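Furnishing a Shared Living Room with Folding Tables
Project Report, Home Environments Course
Submitted by Asuka Sakai and Tatiana Lukáč
Supervisor: Lurdes Arruda
February 12, 2025

1. Purpose

The project considered how a family living room may also serve as a place for meals and small handwork without the purchase of permanent furniture. The room studied belongs to a household in Woston. It already held a cabinet, a display shelf and a television unit, and the family did not wish to move any of these. The budget was set at 600 dollars, and the work was limited to 11 visits.

2. The Room and Its Furniture

The group chose folding tables with a marble-patterned top and a thin red edge. The pattern was selected by the family from the Nestenura catalog. Our first proposal had been a plain white top, which the family considered too much like an office.

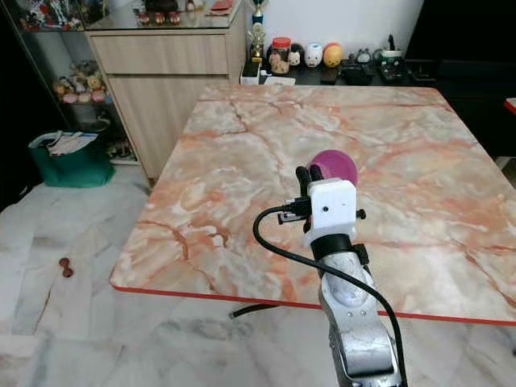 The wood-grain cabinet and the glass-fronted shelf remained against the wall. The shelf holds the family's collection of figurines and small plush-like figures, and access to it was a firm condition of the plan. A clear passage of 25 inches was therefore written into the layout, measured with the tables open.

3. Arrangement of the Tables

Two tables were placed side by side on the tile floor, in front of the long black television cabinet. Chiyo Uchida, who reviewed the draft plan, asked whether a single large table would be simpler. We kept the pair. One table can be folded away when the household is small – on most weekdays, according to the family – and the other left in place.
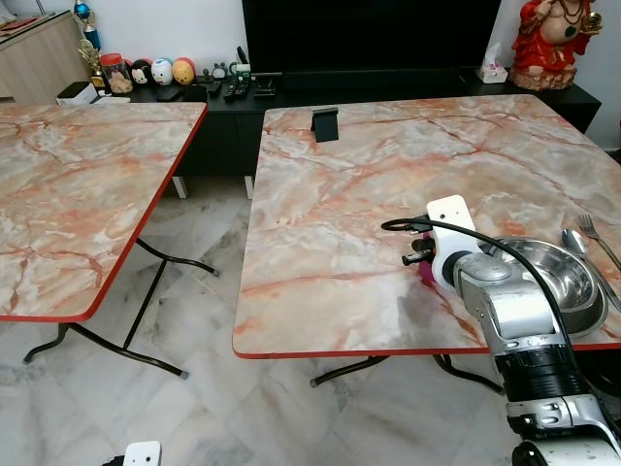 The family keeps trophies, a jar of snacks and a set of round character figurines on the television cabinet. An early version of the plan moved these to a wall shelf supplied by Onishi. The family declined, and the shelf was removed from the budget.

The table setting was kept small: a stainless steel bowl, a spoon and a fork, with a black stand toward the far edge. Tassanee Noiphan prepared the setting plan and recommended that the bowl be kept to one side, with the cutlery beside it. The middle of the table then remains open for other activities.
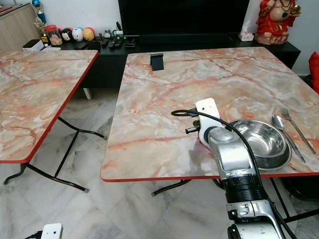 4. Remaining Work

The second table still has to be tried in its folded position behind the door. The family has also asked for a written note on the care of the table edges, to be delivered before the final review in July.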